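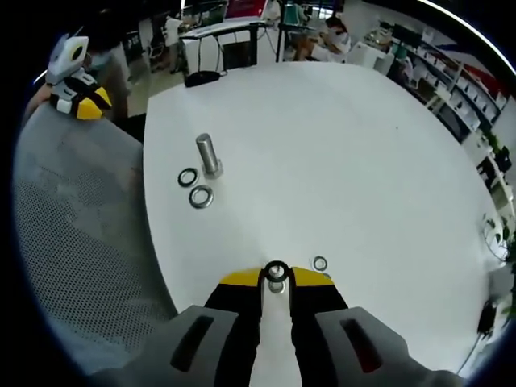

Washers, an O-ring and a hex bolt on the white table.

Ticket 828
Product: Unditz blog hosting
Site: Flitesden
Opened by: Baiba Rimkutė
Assigned to: Zeishan Hayat
Status: Closed

Baiba Rimkutė, 9:14 a.m.
Since the move from Plullska to Unditz, comments on older posts are cut short on the live page. The full text is still in the dashboard. Posts published after the move are fine. Pingbacks are worse: a pingback that should show an excerpt and a link shows the excerpt only, ending in [...], and the link is gone. Permalinks work. Theme is Wallner, no edits except the header color.

Steps to reproduce:
Open any post from before September.
Scroll to the comments.
Compare with the same comment under Comments > All in the dashboard.

Zeeshan Hayat, 9:52 a.m.
Reproduced on two posts. Please confirm whether you used the Plullska export file or the direct transfer, and whether any caching is turned on. Please also leave the comment settings alone for now so the results stay comparable.

Baiba Rimkutė, 10:20 a.m.
Export file, uploaded through Tools > Import. Page cache is on with the default settings. I cleared it before opening the ticket and again just now. No change.

Zeeshan Hayat, 11:05 a.m.
Checked the stored rows. The import is complete: 568 comments in the export file, 568 in the database, with matching lengths. The data is intact and the fault is in display.

Wallner has an option called "Shorten imported comments" under Appearance > Discussion. It applies to any comment carrying an import flag, which explains why new comments are not affected. Turn it off, save, clear the page cache and reload one of the old posts in a private window.

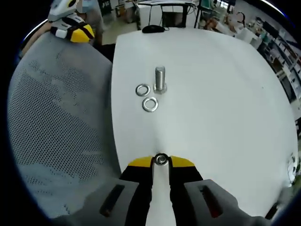 Baiba Rimkutė, 11:31 a.m.
Option was on. Turned it off, saved, cleared the cache. Ordinary comments now display in full on every old post I opened. Pingbacks are unchanged: excerpt, [...], no link.

One more thing that may or may not be related. The line at the bottom of each old post still says "This entry was posted in Uncategorized" even where I have assigned a category since the move. The category archive page lists the post correctly.

Zeeshan Hayat, 1:40 p.m.
Two separate causes.

Pingbacks: Plullska writes the source address into the author field of the comment and leaves the URL field empty. Wallner builds the link from the URL field. With nothing there, it prints the excerpt alone. I have a repair script that copies the address across, limited to rows of type pingback. It does not touch ordinary comments.

Category line: the footer text is saved with the post at import time and is not rebuilt when the category changes. Running Tools > Rebuild Post Footers fixes it. The tool handles 2000 posts per run, so one run will cover your site.

I need your approval before running the script on live data. A backup is taken first and kept on our side. Expect the comment section to be read-only while it runs.

Baiba Rimkutė, 1:58 p.m.
Approved. Please go ahead. I will run the footer tool myself once you are done.

Zeeshan Hayat, 2:26 p.m.
Script finished. Log below.

backup: ok
rows of type pingback: updated
rows skipped, address not valid: 3
errors: none

The three skipped rows have a site title in the author field where the address should be. They were like that in the Plullska export. You can edit them by hand under Comments > Pingbacks – filter by "no URL" – or delete them. Comment section is writable again.

Baiba Rimkutė, 3:10 p.m.
Pingback links are back. I deleted the three bad ones, as the sites they came from no longer exist. Footer tool completed without errors and the category line is right on all posts I checked, including the holiday ones with a lot of comments.

Is the shorten option likely to switch itself back on after a theme update?

Zeeshan Hayat, 3:22 p.m.
No. The setting is stored with the site and survives theme updates. It will be reset if you switch to another theme and back, so check it in that case. I have passed the default value on to the people who maintain Wallner, with a request that it be off for new imports.

Closing the ticket. Reply within the thread to reopen it.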